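To: skokance-list
Subject: Re: [skokance] hose routing and bin moving about
Date: December 2022

Replying from the Podirthorpe shed with one glove on so excuse typing.

> Has anyone sorted the bin creeping across the boards when the
> gripper leans on a side wall? Ours shifts a bit every run and after
> an hour the picks are all off to one side. Tried rubber mat, no
> good. Also where do you put your slack? Our cables snag on the
> rim when the wrist turns past 90 degrees and I dont fancy
> ripping another connector off.
> - Lo workshop

Bin first. Clamps. We had rubber mat in August too and it just crept slower. Now got clamps on the sides, boards underneath, bit of blue tape on the surface so we know if anything has shifted. Check the tape before you start, takes no time. Don't overtighten or the wall bows in and you lose room for the fingers.

Slack - we run the cables with the yellow hose, one big loop round the wrist joint, then a tie further back up the arm. Loop needs to be longer than you think. First go was 445 mm of hose and it went tight as soon as the wrist rolled over. Cut a new bit, left 200 mm spare, better. It does hang down over the gripper a bit and hides the fingers from the side, so teach your low points slowly with the pendant in your hand, not from across the room.

Also keep the wrist under 90 if your picks allow. We split the bin into 2 halves in the Gindine script and come at each one from its own side. Bit slower, far less twisting. Script is on the shared drive, ignore the comments at the top, they're form the old version.

Things that still go wrong: anything lying right against a wall, and the sponge, which squashes and then the width check thinks it's missed. Cup is hit and miss on its side. If you've a fix for the width check shout please.
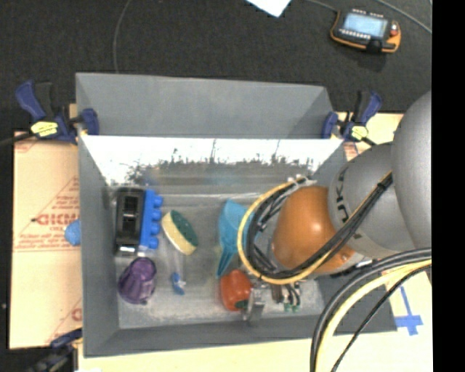
Hose loop with the gripper down by the pepper. Clamps on the bin edges.

Can measure the loop properly if anyone wants it, and I've over half a roll of hose left if Lo want a length. Need to get the heater off and lock up now. Will look at the connector question tomorow.

--
Podirthorpe shed
skokance list - please trim your quotes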